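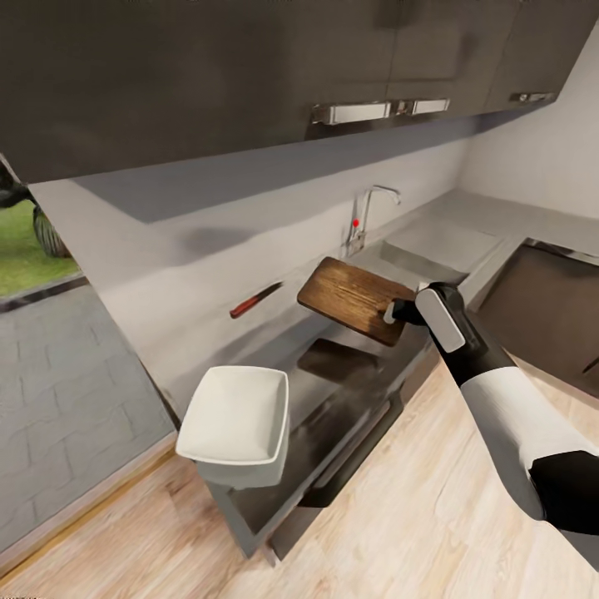 Fixtures after lease ends: can a commercial tenant remove built-in cabinets?

Posted by Fengying Tang, 16 April 2021

My company, Zisden, leased a ground floor unit from Graltance under a written lease that ran out at the end of March. We are now holding over month to month with the landlord's consent. During the original term we paid for a break room fit-out: wall cabinets, a counter with a sink, and a freestanding refrigerator. The lease says "alterations become the property of Landlord upon installation" but a later clause says "Tenant may remove trade fixtures prior to expiration." Neither term is defined. Graltance says everything stays. Do we lose the right to remove because the original term has expired, and are cabinets trade fixtures at all?

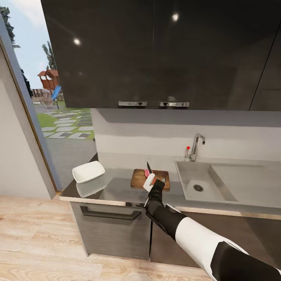 Upper cabinets and faucet

We are an engraving shop, if the type of business matters. The cabinets hold cups and paper towels.

Clitomley_R

Possession is nine tenths of the law. Take them out before you hand over the keys. A landlord I had kept 2 of my shelves and I never saw a cent for them.

Qiuyue Wei

The answer above should be disregarded. Removing items the landlord owns can expose the tenant to a claim for waste or conversion, and the cost of repair may come out of the deposit.

There are two separate issues.

First, classification. Courts in most states look at how the item is attached, whether it is adapted to the use of the premises, and the intent of the party who installed it. Intent usually carries the most weight and is judged objectively.
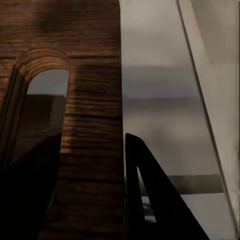
A trade fixture is a narrower category: an item the tenant annexed for the purpose of carrying on its business. An engraving bench bolted to the slab would ordinarily qualify. Break room cabinets are harder. Some decisions read "trade" broadly enough to cover anything installed for the convenience of the business, but many don't, and your alterations clause gives the landlord a good argument that cabinets and a plumbed counter passed on installation. The refrigerator is most likely personal property and outside both clauses, unless the lease defines alterations to include equipment.

Second, timing. The older rule was that the right to remove ended with the term, and that a tenant who took a new lease without reserving the right gave it up.

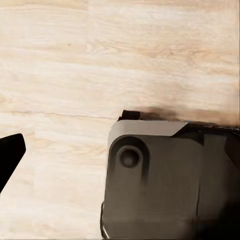 Many courts have moved away from that and allow removal during a holdover with consent, on the theory that possession under the tenancy is continuous. "Prior to expiration" is express language, though, and a court could hold you to it. Check whether your lease has a holdover clause stating that all terms continue. If it does, read it together with the removal clause, and look for any extension letter that mentions fixtures.

Ask Graltance for written consent to specific items before anything is detached. State law varies on both points, so have a local attorney read the whole lease.

Fengying Tang

There is a holdover clause, paragraph 40, "upon the same terms and conditions." I will send them a list with the refrigerator first and leave the sink off it.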